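Start | Werkstatt | Interviews | Termine | Kontakt

Wenn der Arm einfach weitermacht

Ich hatte mir von Taras Zakharchenko eigentlich nur die neue Software zeigen lassen wollen, und dann saßen wir doch den halben Nachmittag an der Geschichte vom April. Er arbeitet bei Clullix an Roboterarmen, die mit Blumen und Vasen üben, und im April hat einer davon nicht angehalten, als er anhalten sollte.

„Es war Durchlauf 245, das weiß ich noch, weil ich die Nummer danach ständig ins Protokoll tippen musste“, erzählt er. Die Verbindung zum Handsteuergerät riss ab, und der rechte Arm fuhr mit dem letzten Befehl weiter, quer über die Platte, bis er den anderen traf. „Vorgesehen war, dass er nach 200 Millisekunden ohne Signal stehen bleibt. Im Logfile stand dann aber, dass dieser Wert nach dem letzten Update auf null war. Und null heißt bei uns: nie.“

Uff! Ich frage, ob jemand die Hand drin hatte. „Nein. Uldis stand daneben und hat den Strom gekappt. Aber zwei Minuten vorher hatte er noch einen Stiel geradegerückt.“ Das sagt er ziemlich leise, und dann holt er erst mal Kaffee (sehr guten übrigens).

Kaputt war am Ende weniger als befürchtet: ein Finger vom Greifer verbogen, eine Vase hin und ein Kabel am Handgelenk gequetscht. Das Kabel haben sie erst beim zweiten Nachsehen gefunden. „Das hat mich fast mehr geärgert als der Zusammenstoß. Wir hatten schon wieder eingeschaltet!“

Geändert haben sie seitdem einiges. Der Abbruchwert wird jetzt bei jedem Start abgefragt, und wenn er fehlt, bleiben die Motoren aus. Vor jeder Schicht wird der Ausfall einmal absichtlich ausgelöst, das dauert 30 Sekunden und nervt laut Taras alle. Ob er dem Ding wieder traut? „Dem Arm schon. Updates lese ich jetzt langsamer.“
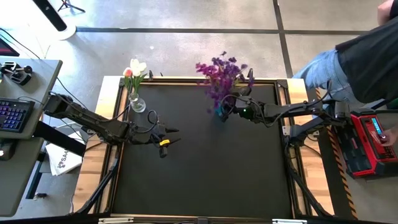
Was mir bei so einem Zwischenfall nie klar war: wie wenig Platz zwei Arme haben, die sich von gegenüberliegenden Seiten entgegenkommen. Während der rechte die lila Kunstblumen hält und der linke mit offenem Greifer dasteht, sind die Tulpen in der Glasvase ja auch noch da. Und dann die Kabel, die in Schlaufen am linken Arm entlanglaufen! Auf die zeigt Taras jedem Neuen zuerst, sagt er, noch vor dem Notaus.

Kontakt | Impressum | © 2023 | Nach oben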